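Search this site Enter keywords Go
Print this story | E-mail this story

Studalix opens orders for hand-held gripper kit

16 May 2018

Studalix has opened orders for the Himodside, a paired hand-held gripper kit for teaching pick-and-place jobs to robot arms. Price is $4,000 for the set of 2, one for each hand. First boxes go out in January, the company says, and anyone who wants one sooner can rent.

The idea is simple enough. A person does the job by hand, holding the grippers, and the recording goes off to be turned into something an arm can follow. No arm on site, no cage, no programmer standing around. You need a table and somebody with patience.

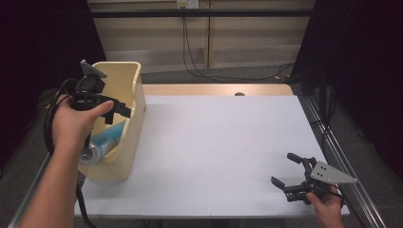
Maarja Zariņš

Bin work is what Studalix is pushing hardest. Cylinders, bottles, wrapped goods, the stuff small packing shops handle all day and have never been able to automate at a price they could live with. Each gripper runs on a cable, and that was the first complaint out of early users. Wireless version? "Not this year," said Kwaku Dankwa, product lead. He would rather have a cord than a dead battery halfway thru a shift.

Rental is $800 a month, cables and mounting plates included. Processing of the recordings is billed seperately and Studalix would not give a rate, only that it depends on the length of the job. Worth asking before you sign anything.
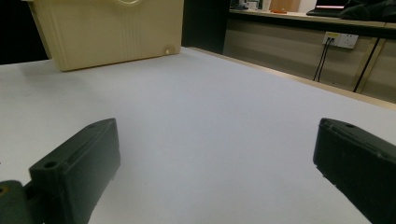 Liesbeth Smits runs the packing side at Iltano and had a set on loan. Her verdict: good fingers, tiring grip. Fine for short sessions, less fine after lunch. She had her people swap out and the recordings held up, different hands and all. Setup took longer than the manual claims. The manual is also not great. Dankwa says a new one is being written.

Competition is there. Grigaitė sells a single-hand tool that costs less and does less, and plenty of shops only need the one hand. Two-hand jobs are where the Himodside should earn its keep, things like holding a bin steady while the other side reaches in.
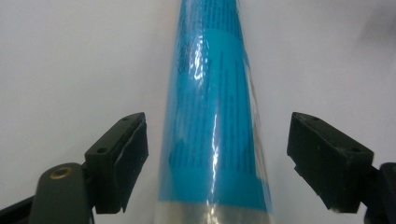
Shiny wrap is still the hard one. Glare confuses the software, according to Saulius Raudsepp, who handles support at Studalix, and he tells customers to record those items more times than they think they need to. Clear film over a printed label is the case he gets the most calls on. A software fix is promised, no date.

Warranty is 5 years on the grippers. Cables not covered. Finger pads not covered either, those are sold as spares. Orders go direct thru Studalix for now, dealers to be named later.

Print this story | E-mail this story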